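Sowa Home & Mending Help
Fabric Care > Knits and Jersey

My favorite gray T-shirts twist at the side seams after washing. Can I fix it, or at least stop it?
posted by Futico, 10/03/2019

Hi all! I have 2 heather gray jersey tees from the same shop, same size, bought on the same day. I love them. They are the softest things I own and I wear one or the other most of the week in summer. Trouble is, on both of them the side seams have started to travel. When I put one on, the left seam begins under my arm where it should and ends up close to my belly button. The right one goes around the back. The hem sits crooked too.

They were perfectly straight in the store (I think - I never looked that hard). I wash warm with everything else and tumble dry on high until it buzzes. Then they sit in a basket until I get to them, and that can be days. 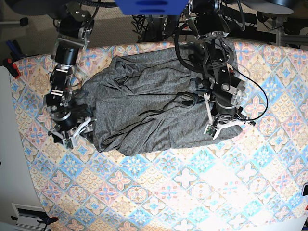
My mother says this is what happens with cheap shirts and I should throw them out, but they weren't cheap and I don't want to! I've tried ironing one with the seams pulled to the sides. It looked great for a morning. After the next wash it was right back where it had been, and maybe a little worse.

So what I'd like to know is whether there is a way to get them straight for good, and what I should be looking for when I buy the next ones. I can sew a straight line on a machine but that is as far as it goes. Thanks in advance!

Zdislava Štěpánek

Oh, I love this one, because once you see how it happens you'll be checking every T-shirt you meet. It's called torque, or sometimes spirality, and it's in the yarn.

Cotton yarn is spun with a twist in it. Ordinary single jersey is knitted from that yarn in row after row of loops all leaning on each other, and the twist wants to relax. While the fabric is on the roll it's held flat and square, often with a finish that keeps it there. Then it goes into warm water, the finish softens, the yarn gets its way, and the whole tube of fabric turns a little. The seams just go along for the ride!

You can see it with your own eyes. Put the shirt in good light and look for the fine vertical columns of stitches (they look like tiny stacked V's). Follow one column up from the hem. If it leans away from the side seam, the fabric has turned. On heather gray it takes a bit of patience because the mixed fibers hide the stitches, so lay a ruler next to it.

Now, can you fix it? Partly. This is what I do:

Wash cool, on a short cycle, inside out.
Take it out as soon as the machine stops.
Lay it on a towel while it's damp, hold the hem at both side seams and tug gently toward the opposite corner from the way it twists. Then do the same from the shoulders.
Pat the seams to the sides and leave it flat until it's completely dry.

You'll have to do this each time, I'm afraid. What I can promise is that it stays put far better when it dries flat than when it tumbles, and a shirt that has just started to turn can look nearly normal again. Mine have come a long way back.

Use a big surface, too. I did mine on the end of the ironing board for years and the other half always hung off and stretched. A table with an old cloth on it is so much nicer to work at.
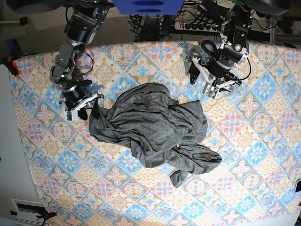
Gray jersey bunched up on a patterned tablecloth.

As for ironing, it only presses the shirt into place until the next wash, exactly as you found out. Steam with the iron held just above the fabric is kinder, and you can nudge the seams over with your free hand (mind your fingers!).

If the seams have moved more than 2 inches at the hem, I would stop fighting and enjoy the shirt under a cardigan.

Pestitz

had the same thing, I stopped caring and now they're pajamas. best pajamas I've ever had though

Mudden

I agree with nearly everything Zdislava wrote, and I'd like to add the shopping side, as I sewed samples for a T-shirt maker for 6 years and still can't walk past a rack without turning things inside out.

Some shirts are cut a bit off grain to begin with. The cutter wants to squeeze one more piece out of the cloth, so the front goes on at a slight tilt. No amount of careful drying will help there, because it was crooked the day it was made. If your two came from the same shop on the same day they may well have come out of the same stack. Check the stitch columns against the center front, straight down from the neckline. If they lean even up by the neckband, I'd suspect the cutting.

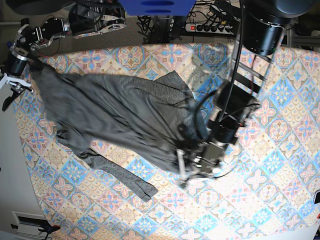 Good jersey is worth hunting for, and the hunt is half the fun. Interlock is a lovely choice if you don't mind a slightly thicker shirt. It's knitted double, and the two sides hold each other steady. Ribbed knits behave well too. Blends with some polyester tend to move less than pure cotton, and "two-ply" on a label is a very good sign. Whatever you end up with, spread it out properly before you judge it. A soft gray knit top lying in a crumple across the table, as in the photo, could have the straightest seams in the world or the worst, and you wouldn't know until you had smoothed it down to the hem. Tubular shirts with no side seams at all are another way out. They still turn, but there's no line to give them away!

In the store, hold the shirt up by both shoulder seams and let it hang. Look at the bottom corners. If one swings forward, put it back and try another from the pile, even in the same size. I've gone through a whole stack that way and found one beauty near the bottom.

Since you can sew a straight line, there is one more thing to try on the worse of the two. Wash and dry it the way you always do, so it has done all the turning it's going to do. Lay it flat with the twist left in, then level the hem where it falls, and stitch it again with a ballpoint needle and a narrow zigzag. The side seams will still wander but the bottom edge will sit level, and that's the part other people notice. Go slowly and don't pull the fabric through, or you'll get a wavy edge. Practice on a scrap first, an old sleeve is perfect.

Futico

Thank you both, this is wonderful! I checked the columns by the neckband. Shirt one is straight at the top and leans lower down, shirt two leans all the way up, so I guess shirt two gets the new hem and shirt one gets the towel treatment. Does the zigzag need a special thread, or will plain polyester do?

Mudden

Plain polyester is great. Loosen the top tension a touch and have fun with it!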